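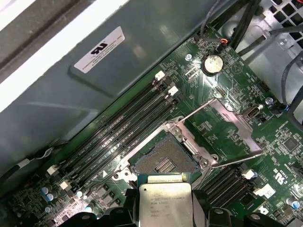
Depuis décembre, je coupe mon pain toute seule, et je le dois à la planche Kosska ! Je vis en appartement autonome, je n'ai qu'une main valide, et les planches « adaptées » d'avant glissaient toutes. Celle-ci tient au plan de travail par deux ventouses qu'on verrouille du coude.
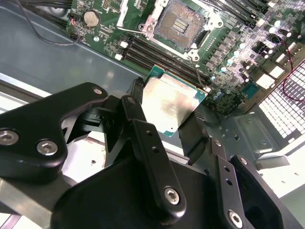

Le rebord d'angle cale bien la tartine pendant qu'on beurre (un bonheur), et les picots retiennent même un oignon. Elle pèse 972 g, donc je la déplace sans aide.

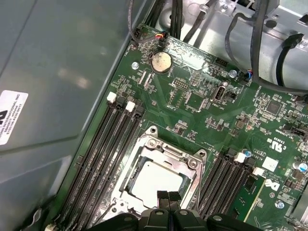 *Processeur en place dans son support.*

Petit bémol : les picots se nettoient mal sans brosse. Mon amie Siu-fong Lui, en fauteuil, la trouve aussi un peu haute pour sa table.

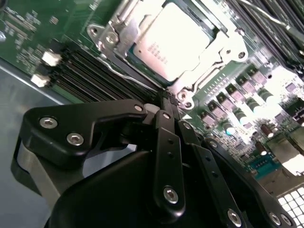
*Le processeur, avec les emplacements mémoire à gauche.*

Je la rachèterais demain, et j'attends avec impatience le grand modèle !

Pui-shan Chiang, 16 août 2026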